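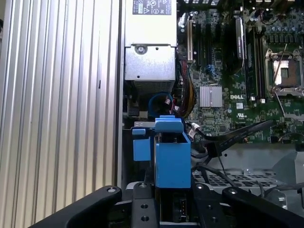
Went out to the Skullberg refinery open day in February and I'm still buzzing! Zomum runs tours there only a couple of times a year, and after 15 months on the waiting list I finally got a spot on the morning one.

We started at the tank farm (bigger than you'd guess from the highway), then walked the pipe rack over to the crude unit. Our guide let us stand right under the main column while she explained how the cuts come off at different heights, and I could have listened all day. Then the control room: 336 alarms on the summary screen over a normal shift, down a lot after last year's cleanup, and two operators watching the whole crude side. The Tusitz pipeline feeds in from the north, and they showed us how a batch change looks on the trend lines. So cool.

Lunch was chili in the Ellwood gatehouse. Wear real boots, the gravel is rough. They're adding the dock to the fall tour, and I've already put my name down again.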